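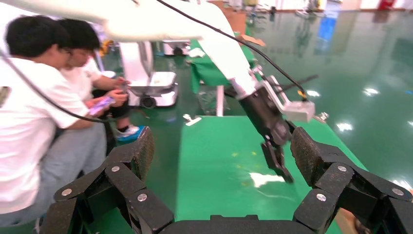 Water bill went way up, no leak that I can find

Asked January 19, 2015 in Home and Plumbing

I rent the downstairs half of a duplex on Ivanov Street in Cliltus. The water account is in my name and the city bills every two months. My bill is normally roughly $40. The one I got last week is $335. I live alone, I don't have a pool or sprinklers, and I was gone part of the billing period visiting family.

I called the city and the woman on the phone said the meter shows an average of 344 gallons a day. She said it was an actual read and not an estimate. She said they could send someone to check the meter but there is a fee if the meter is fine.

Things I have looked at so far:

Under both sinks, dry.
Around the water heater, dry.
The outside faucet, shut off for the winter and not dripping.
The ceiling and the baseboards in the bathroom, nothing.

The toilet does make a hissing sound once in a while, mostly at night, but it has done that ever since I moved in last May and the bills were normal then. The fill valve in the tank says Eluson on the cap. My landlord uses a management company called Trastico and they told me utilities are the tenant's responsibility, which I know, but I did not use this much water.

How do I find out where it is going, and is there any chance of getting part of this taken off?

3 answers, oldest first

First answer

Toilet. It's always the toilet. Replace the flapper, they are cheap, any hardware store.

Comment from the asker: I don't want to buy parts until I know. Is there a way to tell for sure?

Reply: Food coloring in the tank. If it shows up in the bowl it's leaking.

Second answer (marked as most helpful)

It very likely is the toilet, but check it properly so you have something to show the city and the landlord.

Start at the meter. It is usually in a concrete or plastic box near the sidewalk. Lift the lid with a big screwdriver and watch for spiders. Most meters have a small triangle or star-shaped dial that spins when any water at all is moving. Shut off every faucet in your place, make sure the washer isn't running, and look at the little dial. If it's turning, water is going somewhere.

Now find the shutoff valve for your unit and close it. Go back and look at the dial again. If it stopped, the leak is inside your unit. If it is still turning, the leak is in the line between the meter and your shutoff, or there is something else connected to your meter. You said this is a duplex, so don't skip this part. I have lived in two different older houses that were split into apartments and in one of them the upstairs laundry was on my line. The owner didn't know either.

If it's inside, do the toilet next. Take the lid off the tank and put in enough food coloring to turn the water dark. Don't flush. Come back in half an hour. Color in the bowl means the flapper isn't sealing. While the lid is off, look at the water level too. It should sit a bit below the top of the overflow tube, the open pipe standing up in the middle. If water is trickling into the top of that tube, the flapper can be perfect and you will still lose water all day and all night. That is a fill valve problem or a float set too high, and the dye test may not make it obvious.

The hiss you describe is the fill valve opening to top off the tank. A toilet nobody is using should not need topping off. It may have been a slow leak last year and then got worse. Rubber flappers warp and get slimy, and the in-tank cleaning tablets wreck them fast. Also check the chain. If it's too long it can get caught under the flapper and hold it open, and then the toilet runs until somebody jiggles the handle. If that happened right before you left for your trip, you have your 344 gallons a day and then some.

To change the flapper, turn off the valve on the wall behind the toilet, flush to empty the tank, unhook the chain, and pull the flapper off the two pegs. Take the old one to the store with you. They come in different sizes and the wrong one will leak worse than what you have. Leave a little slack in the new chain.

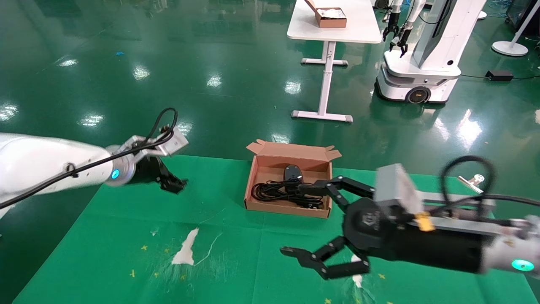
A commenter on this answer adds that in a rental the tenant should hold off on changing parts until the management company has been told in writing, and should keep the old flapper in a bag in case anyone wants to see it. The same commenter had a repair charge reversed that way.

Agree with that. Send Trastico an email today, even if you have already called. Say when you got the bill, what the city told you, and what you found with the dye. The water account being in your name doesn't make a broken toilet your repair. In most leases the fixtures belong to the owner. Read yours for the part about reporting leaks, though. If it says you have to report a running toilet promptly and you've heard it hissing since May, they may bring that up.

As for the bill, ask the city for a leak adjustment. Use those words. A lot of water departments have a form for it. They usually want a receipt or a letter showing the leak was fixed and then a normal reading afterward. Ours only forgave the sewer part, on the theory that they charge sewer on everything that goes through the meter. Some places only allow one adjustment in a certain number of years. Ask for a payment plan at the same time and pay your usual $40 by the due date so you aren't sitting there with nothing paid.

Third answer

I would not pay for the meter test yet. Meters as they get old mostly run slow, so they undercount. I paid for one and all I got was a letter saying it was within range.

What you can do free is read it yourself. Write down all the digits before bed, don't use any water, and write them down again in the morning. Check whether yours reads in gallons or cubic feet, it's printed on the face. Mine is cubic feet and I was off by a lot until my brother in law pointed it out.

Also if you have a water softener, look at the drain line. They can get stuck in regeneration and run down the drain with no puddle anywhere. Same goes for a humidifier on the furnace. Probably doesn't apply to a rental but somebody else might find this page.

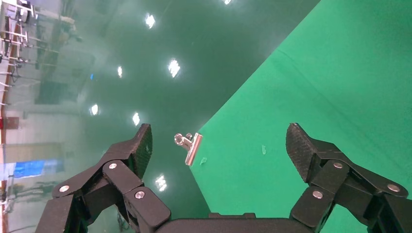
Can the city shut off my water while the adjustment is being looked at?

It depends on the city. Call and ask them to put a note on the account that the bill is in dispute, and get the name of the person and the date. Many will hold off on a shutoff if there is an open request and you have paid something.

Update from the asker

Did the meter test. The little triangle was moving, slowly, and it stopped when I closed my valve, so it's on my side. Put blue food coloring in the tank and the bowl was blue before I finished the dishes. Emailed Trastico with the dates and a copy of the bill. They are sending their plumber and said they'd give me something in writing for the city. No word on whether they will pay any of it. I have the wall valve shut and only open it to fill the tank.

Comment: Get the letter before the plumber leaves if you can. Ours took weeks to mail it.

This thread has been closed to new answers.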